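Stuvach brings pale wood tabletops to Clikimside workshop store

CLIKIMSIDE, August - Furniture maker Stuvach will start selling its Tindall tabletop as a separate item this month. Until now the top came only as part of a finished table. Customers can order it without legs and fit it to a base they already own.

The Tindall is a light-colored wooden top with a smooth surface and a fine, straight grain. Color and figure differ from one top to the next, and Stuvach does not sort them by pattern. Some carry broader, slightly darker streaks, and some have a soft curve in the grain. Buyers who want to choose their own can do so at the Clikimside store, where tops are laid out flat under the work lights. 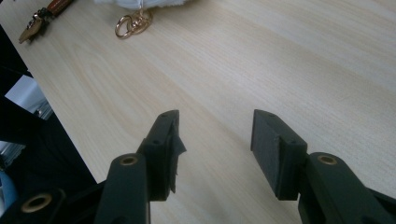
Sizes and orders

The Tindall comes in 2 sizes. The smaller is 90 centimeters wide and is meant for a desk or a kitchen for two. The larger is made to order. The first run is 700 tops, and orders placed by noon on Friday will go out with the first delivery.

Stuvach will also cut a top down to fit a shorter base. Cutting is done at the store and takes 20 minutes for a straight edge. Rounded corners have to be booked ahead.

Bases and fittings

Metal and wood bases for the Tindall are made by Kivosetti and sold at the same counter. Tops are shipped undrilled, so they can be used with other bases as well. A paper drilling guide for the Kivosetti bases is packed with each top. Screws come with the base.

Care

Wipe the top with a damp cloth and dry it along the grain. Use a mat under hot pans. Pale wood changes color in daylight, and Stuvach suggests moving lamps and trays now and then during the first few months - otherwise they can leave a lighter patch. Small scratches can be sanded by hand with fine paper and oiled again.

Customers who already own a Tindall table can order a replacement top from the store. The old top can be handed in at the same time, and usable wood goes to the offcut shelf.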